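Tue 29 October

I have been told for most of this year that my old desktop is finished. The man at Prallora told me in August, my sister told me over dinner, and a pop-up on the screen tells me whenever I switch the thing on, although the pop-up would also like my card details, so I discount its opinion a little.

The complaint was simple enough. It was slow to start, it roared when asked to open more than a few browser tabs, and now and then it switched itself off in the middle of something. I took it down to the Prallora branch on Forsyth Road, where a very polite young man plugged it in, watched it start, and said the word "legacy" to me several times. He didn't open it. He had a laminated sheet with a traffic light on it, and my computer was red. He then walked me over to a shelf of small shiny boxes and showed me one for £235, which he said would "transform my experience". I asked what was wrong with the one I had and he said that it was old. I asked which part of it was old and he said all of it, really.

Now, that may well be right. I'm not sentimental about a computer. But I don't like being told something is broken by a person who hasn't looked inside it, and I wouldn't take it from a car mechanic either. So I carried it home again, which was no fun at all (these tower cases are heavier than anyone remembers, and the edges get you under the fingers), and I put it in the spare room and sulked for some weeks.

What changed my mind was Hok-lam Mok. We used to work in the same office, and he was the one who fixed everybody's machine before the official support people had answered the phone. I moaned to him about the traffic light. He said that roaring and switching off sounded like heat to him, and had I ever cleaned it? I had not. I had hoovered the outside once.

His theory was that the paste between the processor and its cooler had dried up. I'll be plain that I thought this was nonsense. I have read a lot of forum posts about thermal paste and they have the same tone as posts about olive oil: everyone has a favourite, everyone else's favourite is rubbish, and there are graphs. A dab of grey goo seemed a poor explanation for a computer that couldn't manage the council tax website. Still, a tube of the stuff costs less than lunch, and I wanted to see what the polite young man had been so sure about.

So over it went on its side, and off came the panel.

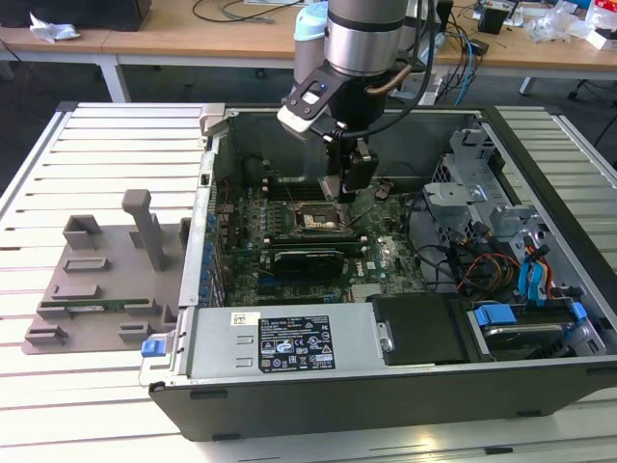

I had expected something more frightening. I suppose I thought that the inside of a computer would be sealed up and smooth and full of things I mustn't breathe on. Most of it is air, plus cable. There's one big board with everything plugged into it, there's a metal cage for the drives, and between the two there are wires that look as if somebody stuffed them in late on a Friday. I don't say that as a criticism. It was rather cheering to find that the people who build these things have the same approach to cables as I do.

There was dust, too, and a good deal of it, mostly a felt-like grey mat in the fins of the cooler. I'd bought a can of compressed air for this and I can report that it is mainly a device for moving dust from the computer to the curtains. A soft paintbrush did better. Mei-kuen Lui next door lent me hers, the sort she uses for watercolours, and I've since bought her a new one, as it wasn't fit to go back.

Then the cooler itself. Every set of instructions I found said that it would lift away "easily" once the screws were undone. Mine did not. It sat there. The advice at this point divides between people who say to twist it gently and people who say that if you twist it you will ruin everything. I twisted it gently, stopped, had a cup of tea, and twisted it again, and it let go with a small crunch that I felt in my teeth. The old paste was hard and flaky, like the stuff at the neck of a toothpaste tube. Hok-lam was insufferable about this when I rang him.

Cleaning it off took a bottle of alcohol wipes and far more patience than I'd been led to believe. The videos say five minutes. They are made by people who do this for a living and who, I suspect, cut out the boring bits. It took me most of an evening, and a second one for putting things back, so call it two evenings for a job that is supposed to fit inside an advert break.

A word on the paste. I bought a brand called Truvimer because it was the one hanging nearest the till. The packet says it is "engineered for extreme performance" and has a picture of a flame on it. It was grey and it came out of a syringe. Whether it's better than any other grey substance out of a syringe I have no idea, and I don't believe that most of the people arguing about it do either, unless they own a laboratory. How much to use is another holy war. A pea, a grain of rice, a line, a cross. I did a pea. It may have been a petit pois.

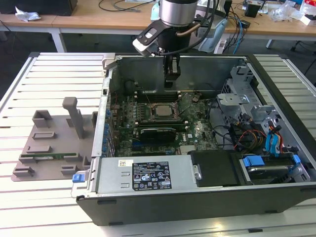 The part I keep coming back to is how much of an old desktop can be got at by an ordinary person with one screwdriver. My laptop is glued shut, or as good as. If its battery goes, I'm meant to post the whole thing away and live without it. In this one there are blue latches on the drive trays, put there in a bright colour so that you'll find them, and the memory sits in a row where you can get your fingers to it. Even the power supply has its label on top in full view, covered in small print and symbols, and I read a fair amount of it before admitting that I understood none. I'm told this sort of access has gone out of fashion for the sake of thinness. I have never once looked at a box under a desk and wished that it were thinner.

I don't want to get carried away, though. There is a kind of blog post about mending things in which the author changes one part and comes out a better human being, and I've always found those hard to swallow. I was nervous the whole way through. I touched the metal of the case so often, to get rid of static, that it must have looked like a nervous tic. I lost a screw, found it in my sock, and then discovered that I had five left over from I don't know what, which turned out to belong to a shelf and had been in the saucer all along.

It started first time when I plugged it back in. I was so sure it wouldn't that I'd already rehearsed what I was going to say to my sister.

Is it better? Yes, in one respect, and I can be quite definite about that one: it has stopped roaring. You can sit next to it and hear the radio. It hasn't switched itself off yet either, but it used to go a fortnight at a time without doing that, so I'm not awarding any medals.

Is it faster? No. Or if it is, I can't tell, and I have no patience with people who say that a clean made their computer "feel snappier". It takes as long to start as it ever did. The council tax website is still dreadful, and I now believe that this is the council's fault.

While I was in a tidying mood I also took off Plivard, the clean-up program that came free with something and has been popping up at me ever since. It claimed that my machine had problems that only the paid version could see. This seems to me a very convenient sort of problem. Removing it took longer than removing the cooler, and it asked me twice if I was sure, and then opened a web page to say how sorry it was. The start-up is a shade less cluttered now. I put that down to Plivard going and not to any improvement in the hardware, but Hok-lam disagrees and is welcome to.

He also thinks that I should go further and swap the hard drive for one of the solid-state ones, and he says that this would be the real difference. He may be right. He was right about the paste. But he did say the paste would make it quicker, and I have that in writing, so I'm taking his next prediction with some salt. If I do it I'll write it up, including if it's a waste of money, which I'd like to see other people do a bit more often.

As for the £235 box, I went back to have another look at it, in fairness. It's very small and very quiet, and it might be quite a good computer. I asked the polite young man how you opened it to clean out the dust. He turned it over, and over again, and then said he'd have to go and find out. I waited for a while by the printers and then I had to go for my bus.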